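Getting your table plane to stop eating the fridge (part 2)

Okay, so last time we had Folilora installed and the head camera streaming, and a few of you wrote in to say the planner was still refusing half of its reach goals. Mine too! Nine times out of ten it's the plane fit, so let's sort that first.

Open your Clerkach config and find the segmentation block. The default inlier distance is way too generous for a kitchen. With a pale table, a pale wall and a grey appliance all crowding together, the fitter happily glues them into one big lumpy surface, and then the collision checker decides there's no free space anywhere.

Set max_planes to 4 and min_inliers to 2,000. Then turn on split_on_normal (it's off out of the box, I have no idea why) and restart the perception node. Don't bother restarting the planner, it'll pick up the new surfaces on its own.

Now grab one still from the head camera and save it as your test view. Mine has the fridge open, one fruit down in the yellow basket and the apple up on the shelf, so I've got two targets at different heights and a narrow gap between the table and the fridge to keep me honest.

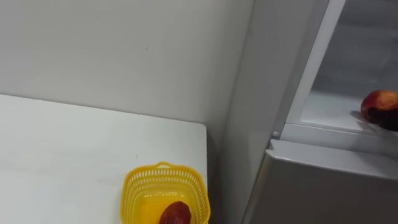 My test view: basket on the near corner of the table, apple at the far right on the fridge shelf.

Run the detector on that still and look at the masks before you look at anything else. The apple is only partly in view, so its centroid will come out skewed toward the visible side. Darmawan Latuheru put me onto the fix — set clip_policy to "defer" and any mask touching the image border gets held back until the head has panned and taken a second look. The basket needs the same treatment on its bottom edge.

The lattice is the other headache. All those little openings give you speckly depth, so I fill the basket mask to its hull and use that for collisions only. Keep the raw mask for finding the fruit inside, or you'll lose it completely.

Last bit: add the fridge door as its own collision object, with padding. I'm at 80 millimetres, and I'll happily trade a few reachable poses for that.

Replay the still and check the log. You want separate IDs for table, wall and fridge side. If two of them share an ID, drop the inlier distance a notch and go again. Part 3 is grasp ordering, once I've tidied up my scripts.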